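About Zirura

Can a machine do your chores yet? Mostly no. We have been working on the exceptions since we moved into the old Nogueira building in Girville, and this page is meant to save you a phone call.

Who we are

Zirura is a company of 11 people who teach machines to do small jobs around the house and on the packing bench. Joyce Urio started it after several years of fixing conveyor lines, where she noticed that the line did the easy part and a person at the end did everything else. The person at the end is still there, by the way. We checked.

Valquíria Queiroz runs the software side. Yusri Khoo builds the grippers and takes it personally when one squeaks. Thaís Paiva decides which chores we work on next, mostly by asking people what they hate doing. The answer is the bathroom.

What works

Our system, Skusard, can pick up a towel and put it down somewhere else. It can move boxes of a known size from one shelf to another all night without asking for a raise. It can sort clean cutlery, provided you don't own any of those forks that think they are spoons.

What doesn't, so far

Folding a fitted sheet (we can't do it either). Anything in a paper bag, which changes shape the moment you grab it. Knowing whether a mug on the table is finished with or just resting. Cleaning behind a toilet. Taking the lid off a jar that a human has closed in anger.

On the shop floor the list is shorter but more expensive. Shrink wrap is on it twice.

How we teach it

By doing the chores ourselves, over and over, with the cameras on and a gripper in hand. Last April we passed 3000 recorded chores, then Nayara Fontes went through them and threw out the bad ones, leaving 2281. She has not been thanked enough for this. Most of our practice space is one big room with a sofa, a bathtub, a toilet and a water dispenser in it, an arrangement no architect would sign. New hires spend their first 2 weeks in there, and generally come out tidier at home.

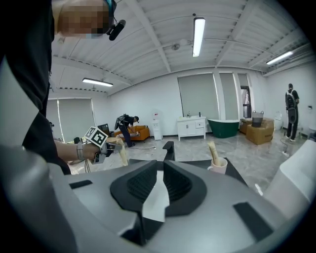

Working with us

If you run a shop floor and have a dull, repeated job with things that stay the same shape, we would like to hear about it. Write down what the job is, how often it happens and what goes wrong. The last part matters most to us, so please don't be polite.

If you want a robot that will do your whole house, we don't sell one. We'd like one too. Visits are by arrangement, mornings only, and the coffee is made by hand.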